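Larkgate Robotics Open Day: Your Questions

When is it?
The last Monday in February, doors at 10 a.m. We start winding down when the coffee runs out, usually mid-afternoon.

Do I need a ticket?
Yes, but it's free. We have 268 places this year, up from last year (hooray!), and they're split into morning and afternoon. If you booked through Brosano, your confirmation email is your ticket.

Can I bring kids?
Please do! Under-12s need an adult with them. Kids ask the best questions of the day, and Duangjai Wannasri has set up a table where they can plan a robot's moves with paper arrows before they see the real thing.

What will I see?
Arms picking things up and putting them down, mostly – and it's far more gripping than it sounds. Ohemaa Akpalu runs the tabletop demo in the Venkataraman Room every half hour. She talks through each move as it happens, and you can stop her at any point to ask why the arm went left when you would have gone right. There are 27 seats and a bit of standing room at the back.

Does it ever go wrong?
Oh, all the time, and we leave those runs in. A missed grab gets a bigger cheer than a clean one.

Can I drive a robot myself?
Upstairs, yes. The Plostulel station has a hand controller and a small arm, five minutes a turn. Sign up at the door because the list fills fast. The tabletop demo is watch-only.

What does the tabletop demo look like up close?
Simple, which is what we love about it: a white table, a brown plate, a small object and an arm coming down from overhead. Everyone gets the idea in a second, and then the arm has to do it.
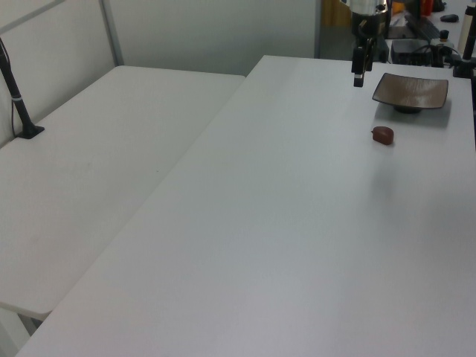 The gripper over the table, left of the plate.

Can I take photos?
Go ahead, without flash in the demo room, please.

Is there parking?
Very little. Bus 29 stops right outside.

Is the building accessible?
There's step-free entry on the garden side and an elevator to the upper floor. Tell us when you book if you'd like a front-row space held for you.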